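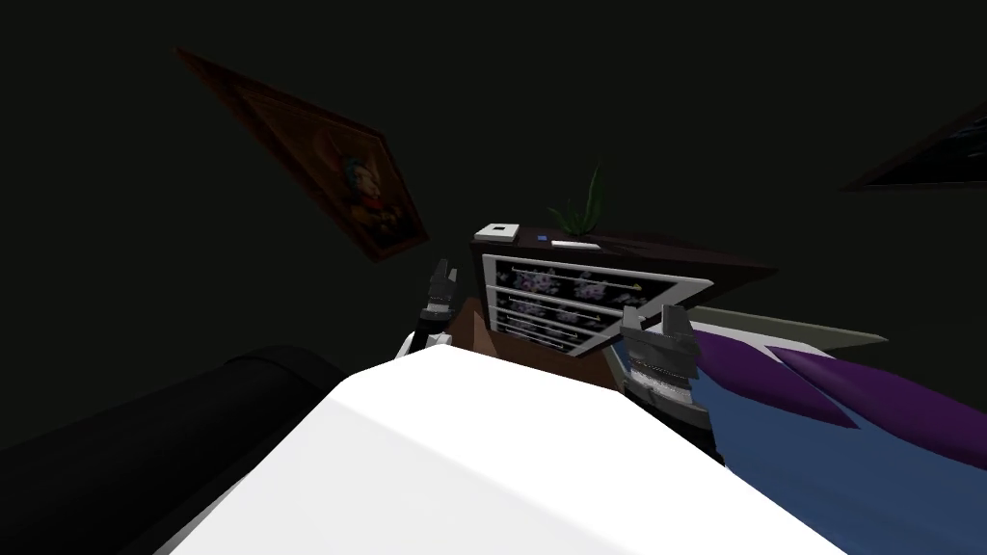 Armelle Poulain wrote in to say my list box fix from March doesn't work once the form has a scroll bar on it. She's right. The index comes out wrong, always by however many rows you scrolled past.

So, take two. You need TopIndex. Add it to the row you get from the mouse Y, then check it against ListCount before touching anything - otherwise a click in the blank space under the last item throws an error. Found that one at 2 a.m.

Tried it on the Plenham order form, 184 items in the list. Fine. Bumped it to 209, still fine. Havent tried it with multiple columns and probably wont this week.

One more thing, set the font before you work out row hieght, not after. Mine was at 12 and I was measuring the default. Code's going up tonight if I get to it.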